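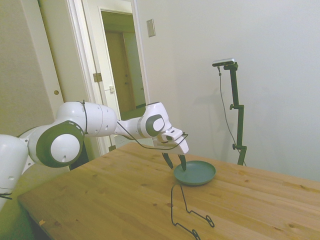

Saeed Fallahi has asked that the cable check come before the gripper check in this file, as operators tend to stop reading once the fingers move. The order has been changed accordingly.

# Findonau Table Cell: Setup and Care

This README accompanies the Findonau plate-handling recordings and covers the single-arm cell in which they were made. It is maintained by Lingyun Fan. Last revised July 16, 2026.

## Equipment

- One white arm with a two-finger black gripper
- Wood-topped table
- Downward-facing sensor on an adjustable black stand by the wall
- Teal plate and bent black wire piece (task objects)

## Before each session

1. Inspect the cable along the top of the arm. It is tied at the forearm seam and must keep a loose arc beneath the wrist. Do not pull it tight.
2. Open and close the gripper 10 times with no object present. Replace the finger pads if they slip.
3. Check both clamp knobs on the stand by hand. If either has moved, repeat the sensor calibration.
4. Wipe the tabletop and the plate with a dry cloth.

## Scheduled care

Wrist bolts are checked every 40 hours of operation. The cable is replaced after 1000 hours, or sooner if the jacket shows wear. Calibration uses 4 table positions, and all must pass before recording resumes - a partial pass is entered in the log as a failure.

## Known issues

Recordings made in early July used an older stand height and should not be mixed with later ones. The calibration file for each session is stored in the same folder as its recordings.

## Comments

**Parvathi Joseph:** Does the stand height change affect the gripper offsets?

**Lingyun Fan:** It does not. Only the sensor calibration was redone.

**Mohandas Gowda:** Please add the torque value for the wrist bolts. We had to look it up twice.

Contact: Findonau cell maintenance desk | © 2026 Findonau | Back to top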